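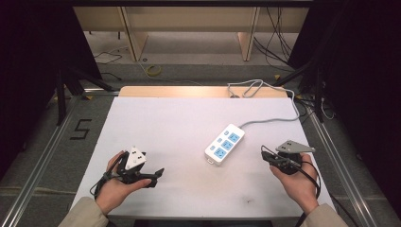 A reader going by Omel wrote in to ask how you lose 200 demonstrations to a cable, and whether we didn't check anything first. Fair question, Omel, and we did check – we checked the wrong thing!

Some background for everybody else. We record tasks with a pair of hand-held grippers (power strips this month, which I love, because a strip drags its cord into everything you do) and each gripper has its own lead running back to the recorder. When one of those leads got pulled sideways at the connector, the finger position stopped updating for a moment and then jumped. The logger, a thing we call Grinus, happily filled the gap with the last good value. So on paper the gripper was still open while the person holding it had already closed it. Wonderful bug. I was grinning when I found it, and then I saw how far back it went.

The training run had gone 4000 steps on that data before the Declercq arm started closing 2 seconds late and shoving the strip along the table. No damage, and the stop button did its job.

The fix so far: Grinus now throws the whole take away if a reading is missing for 20 milliseconds, and the leads get a strain relief at the wrist. The Tostovholm people want to see it running in September, so we're re-recording everything from the first take. I'll post the plots once I've cleaned up the axis labels.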